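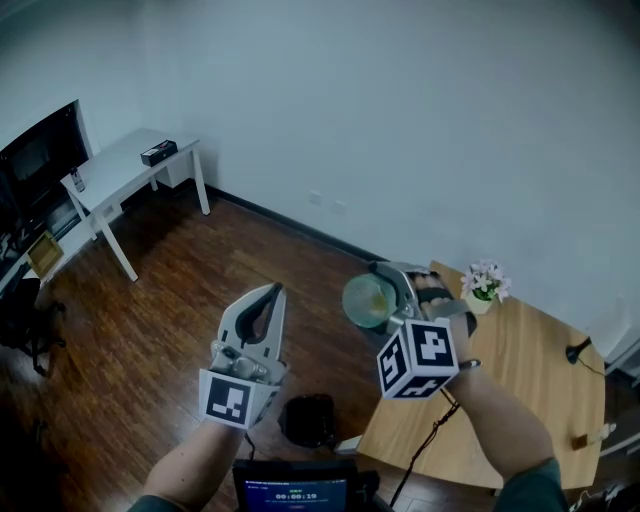

Tronholm hand-held gripper pair, two months in
By the Pretberg Bench Blog, January 2021

I've wanted to try teaching a robot without a robot for ages, so when we had a bit of money left for the Davis project I ordered a pair of the Tronholm grippers and I've been using them pretty much every day. You hold one in each hand, squeeze the trigger, and do the chore yourself while everything gets recorded. Later you train a policy on those recordings and run it on the arms. The old way for us was steering the arms remotely, and I was so slow at it that I dreaded every session!

So, the good stuff first. They're fun! The trigger is smooth, the fingers close about the way your own hand wants them to, and the soft pads hang on to a glass nicely. I got comfortable with single-object pickups on the first afternoon. Passing something from one hand to the other took me longer (my right hand kept sneaking in too early), but I got there. I recorded over 500 demos on seven small table chores, and I could never have sat through that many with remote control.

Tracking is done off the printed marker cubes, and it's good as long as you remember they're there. If I crossed my wrists, or turned one hand so the other blocked it, the position would jump and I'd have to throw that take out. I now do a slow little wave with both hands before I start, just to check. The manual skips this completely.
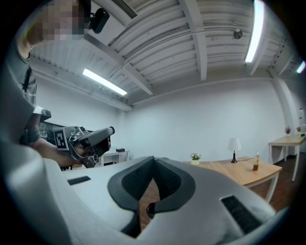
Lighting matters more than I figured it would. Shiny things give our policy trouble anyway, and glare on top of that made our glass runs the weakest of the lot. When we trained on demos from one room only, the arms did fine in that room and then got lost as soon as we rolled them into the Yaman lab next door. Mixing in demos from both rooms fixed a good part of it. I'd take fewer demos in more places if I were starting over, and I'd move the clutter between takes, too.

Now for the gripes. The cables! They pull at your wrists when you reach across a table, and I've caught one on a chair more than once. My forearms get tired well before my patience does (take breaks, seriously). And the sorting software that comes with the kit is clunky, with no way to mark a bad take while you're still recording. You have to write it down and dig it out afterward.

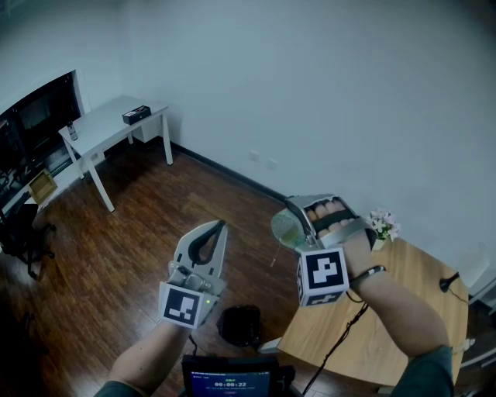 Both grippers up, left jaws partly open, timer at 00:00:22.

Short takes worked best for me. On the long ones I'd hesitate halfway, and the policy picked up the hesitation right along with the rest, so the arm would stop and hover over the table just like I do. Kind of charming, but not what I wanted.

Would I buy them again? Yes, though I'd hold out for the software update, which is supposed to land in February.

Comments

gripfan_oh: Did you try wrapping the cables up your sleeve? Saved my wrists.

mossybench: The hovering thing happened to us too. We cut the pauses out before training and it got a lot better.

Pretberg Bench Blog: @mossybench oh, I like that, going to try it on the glass set first.

tallpaul_robots: How are the pads holding up? Mine started peeling at one corner.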